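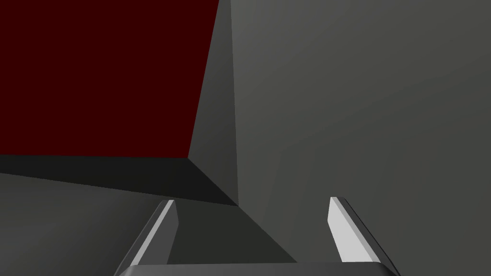 Nostus: a robot arm you can run on a screen

Nostus is a kit for learning how robot arms work. It is made by Flevari and is meant for ages 10 and up. There are 17 lessons, and you do all of them on a computer. No real arm comes in the box – the arm, the walls and the floor are all drawn by the program. This is called a simulation.

What is a gripper?

A gripper is a robot's hand. The one in Nostus has two fingers. When they move together, they can pinch an object. When they move apart, they let go.

Your hand can feel if a cup is slipping. A simple gripper can't. It closes as far as it is told to, so the person writing the program has to think about how wide the object is.

What does the robot see?

Nostus lets you look from a camera near the gripper. From there the world is made of plain shapes. You may see a flat red surface, a gray wall and some dark shadow, with the two fingers reaching up from the bottom of the screen. It can be hard to tell how far away the wall is. Move the arm a little and look again. Things that are close shift more on the screen than things that are far off.

Why practice this way?

If you drive a real arm into a wall, something may bend or break. In a simulation you press reset and start over.

What do you get?

A program, a printed book of 142 pages and 2 sheets of stickers. The first 6 lessons use buttons. After that you write short commands, such as "open" and "move left."

Is it hard?

Lesson 4 is slow going, and the book could use more drawings there. Ask a grown-up to help you install the program.

Schools in Atstead have been able to borrow the kit since January.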